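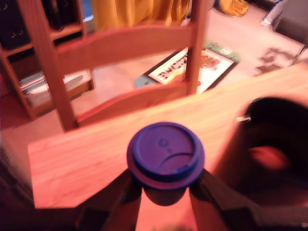

How to descale a kettle (and keep it that way)

Saturday, January 12, 2019

I live in a very hard water area, so I've got quite good at this over the years. If you pour out a cup of tea and find white flakes floating on top, your kettle needs doing, and it's a job you can mostly leave to get on with itself while you do something nicer.

What you need

White vinegar or citric acid. I've used both and I prefer citric acid these days – it hardly smells, and a bag lasts me ages. You'll find it with the home brewing things or in the cleaning aisle. You'll also want an old toothbrush and a soft cloth. Have a quick look at your kettle's instructions first, as a few makers don't want you using vinegar.

What to do

Unplug the kettle, empty it and give it a rinse to get rid of any loose bits.

If you're using citric acid, fill the kettle halfway with water, boil it, switch it off at the wall and then add 2 tablespoons. Go slowly! It fizzes up quite a lot, and I once tipped the whole lot in at once and had to mop the worktop. Leave it for 20 minutes or so, longer if the scale is thick.

For vinegar, mix it half and half with cold water, enough to cover the scale, and leave it for an hour. I don't boil vinegar any more. The kitchen smelled like a chip shop until bedtime.

Pour it all away and have a look inside. Any stubborn patches should come off with the toothbrush, but don't use a scouring pad on the metal. Wipe round the spout too, and if yours has a little mesh filter, pop it out and soak it in a mug of the same mixture.

Now fill the kettle with fresh water, boil it and throw that water away. I do this twice after citric acid and three times after vinegar (I'm fussy about my tea).

Keeping on top of it

Empty the kettle at night instead of leaving water sitting in it, and only boil what you need. I do mine every month or so, and at that stage the scale is just a thin film that's gone in minutes. I left my old Bandara from Christmas right through to April one year and it took three goes to get it clean.

Next up will be the shower head, which is a much fiddlier job.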